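The Second Life of the Shape Block

Small solids in primary colors have outlasted most of the toys sold beside them. Their geometry explains a good part of that.

By Aoi Oshima

The block assortment sold by Grullent has changed very little in its basic dimensions. Each solid is cut to a nominal height of 40 millimeters, and the profile is varied: circle, square, triangle, hexagon, star, heart. Color is applied afterward and bears no fixed relation to shape. A buyer may receive a red star and a green star in the same box, or two hearts in yellow and none in anything else, depending on how the set was packed.

This separation of color from shape is the feature that teachers ask about first. In older sets, every cylinder was red and every cube blue, and a child could sort the whole box by color while appearing to sort it by shape. With the two properties crossed, the sorter has to choose one and hold to it. Takumi Ikeda, who drew the current profiles for Grullent, keeps a ledger of the variations he has tried and rejected. It runs to 266 entries. Most concern the star.

The star is the difficult one. A five-pointed profile has no pair of parallel faces, so when it is laid on its side it rests on two adjacent points and leans. It also has five inside corners, which collect paint during dipping and dry slowly. Ikeda widened the inside angle on three occasions. On the last of them he also rounded the tips slightly, which reduced chipping in the drop test but made the shape harder to tell from a flower at small sizes. The version now in production is a compromise, and he describes it in those terms.

Cylinders give less trouble. They stand on either flat end, roll when laid down, and can be turned on a lathe from dowel stock with little waste. The hexagon stands or lies without rolling and will sit flush against a neighbor along any of its side faces, which makes it useful for building. The triangular prism is stable on its side faces as well as its ends. The heart stands only on its flat faces. It has a rounded top and a pointed base, and buyers like it more than any structural argument would support.

The board is sold separately. Mikuš, the workshop that supplies it, glues up narrow strips and planes the panel flat. Strips from different parts of the log move differently with changes in humidity, and alternating them keeps the panel from cupping. The finish is thin and pale. A darker finish was tested and dropped, as it reduced the contrast with the blue blocks under indoor lighting.

Its purpose is to define a working area. Blocks tipped out on a carpet or a large table spread until the exercise has no edges. On a rectangular board there are corners, sides and a middle, and arrangements can be described with ordinary words: behind, in front of, next to, far left. Groups form and can be left unfinished without becoming a mess.

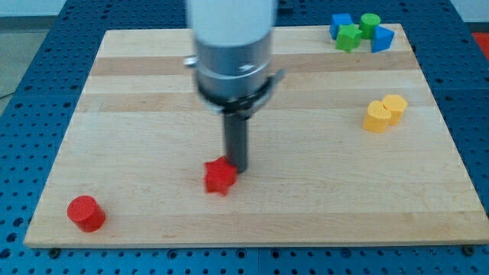 Colors gathered toward one side of the board, with the two red pieces still apart.

Grouping by color is usually the opening exercise, and it tends to proceed unevenly. Pieces that already sit near one another are joined early. Outlying pieces stay where they are until somebody deals with them. Ikeda recommends leaving at least one group loose and asking what would complete it before anything more is moved.

The second exercise is grouping by profile, using the same pieces. All the color groups have to be broken up, and people of any age show some reluctance to do it. The third exercise ignores both properties and sorts by behavior: which pieces will roll, which will stand only one way up, which can support another piece. This one produces arguments, chiefly over the hexagon, which rolls if pushed hard enough.

A comparison of materials is worth including. Putance, which makes a competing set, uses a lighter wood and a thicker coating. Its blocks are pleasant to hold and the edges are softer. They also slide more readily on a finished board, so a nudge that would move a Grullent cylinder slightly will send the Putance piece into the one beside it. For stacking, the difference is minor. For arranging, it matters a good deal.

Wear was checked with a sample of 1,163 blocks returned from schools under an exchange program that began in November. The most common fault was paint loss at the star tips, followed by dents on the rims of cylinders. Splits were rare and almost all ran along the grain from one end face. Blue held its color best. Yellow showed dirt earliest and cleaned up most completely with a damp cloth.

Storage remains the weak point of the system. The box supplied with the set has a single open compartment, and the blocks go in more tightly than they come out. Arkach makes a divided tray that fits under the board, with shallow wells sized to the larger profiles. It holds the full assortment in one layer. The tray adds to the price and the star wells are a close fit, so the pieces must be turned to line up before they will drop in. Ikeda regards this as a further exercise. The schools that bought the tray have mostly asked for larger wells.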